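About Halonen Tray and Tableware

Halonen supplies serving trays, bowls and plates to canteens, school dining rooms, care homes and small hotels.

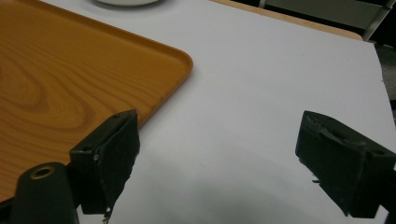 The range is kept narrow on purpose. Trays make up the larger part of it, and most of what customers ask us concerns three things: rim height, corner radius and surface finish.

Rim. A raised rim keeps plates on the tray when it is tilted and holds a small spill until the tray reaches the counter. A high rim gets in the way of wiping. We specify a shallow lip on all large rectangular models, with a curved transition to the flat interior so that a cloth reaches the whole surface in one pass.

Corners. All rectangular trays have rounded corners. Square corners chip first when trays are stacked in a hurry, and they collect residue on the inside. Customers replacing older square-cornered stock should check that the new trays seat properly in existing racks before ordering in quantity.

Finish. Wood-grain patterns account for most orders, in tones from pale tan to orange-brown. Plain colors are available on request. The grain runs differently from one production batch to the next, so a dining room that wants matching trays should order the full quantity at once. We do not match grain across separate orders.

Tableware. White bowls and plates are stocked in the Jivberg line. White was chosen because replacements can be added years later without an obvious difference in shade.

How we work

The company was started by Aatos Karppinen, who had managed purchasing for a group of staff canteens and kept records of every tray taken out of service. Those records still form the basis of our inspection sheet. Each incoming batch is checked on a flat table for rocking, rim defects and surface marks. A tray that rocks is rejected. Minor color variation is accepted and noted on the packing slip.

We run 2 warehouses. Trurkden holds trays and handles all returns. Vestel holds tableware and sample sets. The current catalog lists 94 items, and last year we shipped to 223 sites. Orders containing both trays and tableware leave in separate cartons and may arrive on different days.

Samples and visits

Sample sets contain one large tray and one bowl or plate of your choice. They may be kept for testing in your own kitchen, including your own dishwasher cycle. Please send us the results in writing if you plan to order afterward.

The Trurkden counter is open to trade customers by appointment. It will be closed Sat 9 May for stocktaking. The revised price list takes effect in July.

Halonen Tray and Tableware, PO Box 3272, Trurkden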